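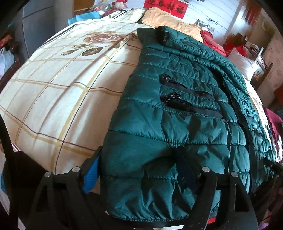
Which Fingers Hold a Jacket Best?

Picking up a puffy jacket is easy for you. You do it in the morning and you do not think. For a robot it is a difficult job, and many grown-up people spend their working days on it. I am one of them. My name is Haoran Hou, and I test grippers.

What is a gripper?

A gripper is the hand of a robot. Most grippers do not have five fingers like you. Many have only two, and the fingers open and close like a crab's claw.

Before we put a gripper on a robot, a person can hold it and do the job with it. A small camera sits on the tool and looks at the fingers. Later the robot can learn from these pictures. It is a little bit like when somebody shows you how to tie your shoes, and you watch the hands very carefully.

Why is a jacket so hard?

Think of a wooden block. It has the same shape on the table and in your hand. A jacket changes its shape every time you touch it. If you pull the hem (this is the bottom edge), the sleeves may move too, and the collar may fold over.

A quilted jacket has one more trick. The cloth is shiny and smooth, and between the sewn lines it is puffy. When the fingers press, the puffy part becomes thin. So the fingers must close more than you expect. The hem is a good place to hold, because there the edge is narrow and the robot can find it more easily.

Metal zipper pulls make another problem. They shine, and a bright spot can confuse the camera. A bed cover with a pattern of lines can confuse it too. The computer must learn which lines belong to the jacket and which belong to the bed.

Two kinds of fingers

In our workshop in Gisville we compared 2 pairs of fingers. We call the first pair Budetti and the second pair Horgan.

Budetti fingers are stiff. They do not bend at all. They are good for a book or a wooden spoon, but with smooth cloth they slipped often.

Horgan fingers have holes shaped like triangles. The holes let the finger bend around the thing it holds, so more of the finger touches the cloth. My colleague Sioned Gape lifted the same coat 64 times with each pair. The Budetti fingers dropped it 3 times as often as the Horgan fingers.

The Horgan fingers have also a weak side. With a heavy wet towel they bend too much, and the towel slides out slowly. We are still working on this.

Try it at home

You need two wooden spoons, a jacket and a flat bed.

Lay the jacket on the bed. Hold one spoon in each hand and put your other fingers away. Now try to lift the hem and fold it up to the collar.

Then wrap a thick sock around each spoon and try again. Was it easier? Write down what slipped and where you were holding it.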